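Bread rolls going hard by the next day
Baking and Bread, Clerkbridge Community Help
Posted 17/07/2024 by Uklow82

I make a batch of 8 rolls most weekends and by the following afternoon they are hard on the outside and dry in the middle. I use 900g of strong white flour, water, yeast, salt and no fat. They cool on a rack and then go in a tin. Should I be adding something, or is it how I keep them?

quinlan_r
Add some butter. Lean dough goes stale quickly whatever you keep it in. I rub in 58g for that much flour and swap part of the water for milk. Freeze what you won't eat the same day, once they have cooled right through. Don't put them in the fridge, it makes them go stale faster.

Favico
Mine do that as well. I just toast them.

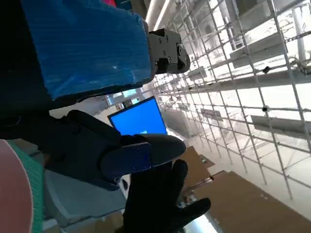
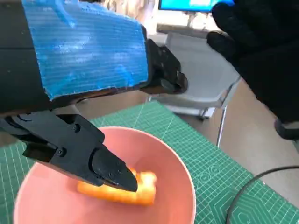
Bun and toast on the green mat in the last one.
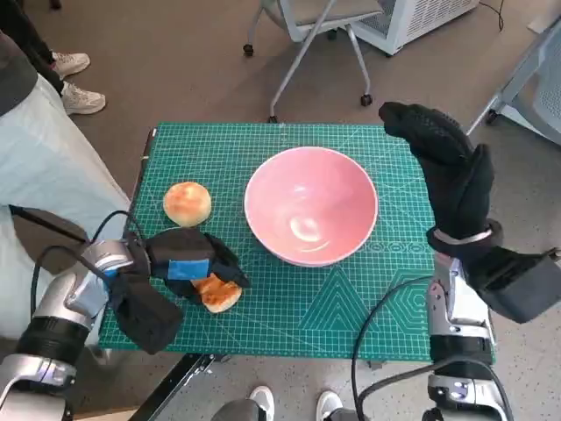
tinloaf
Butter helps, but check the oven too. Mine was running hot and I was leaving rolls in far too long. I take them out sooner now and put a clean tea towel over them while they cool, which keeps the crust soft.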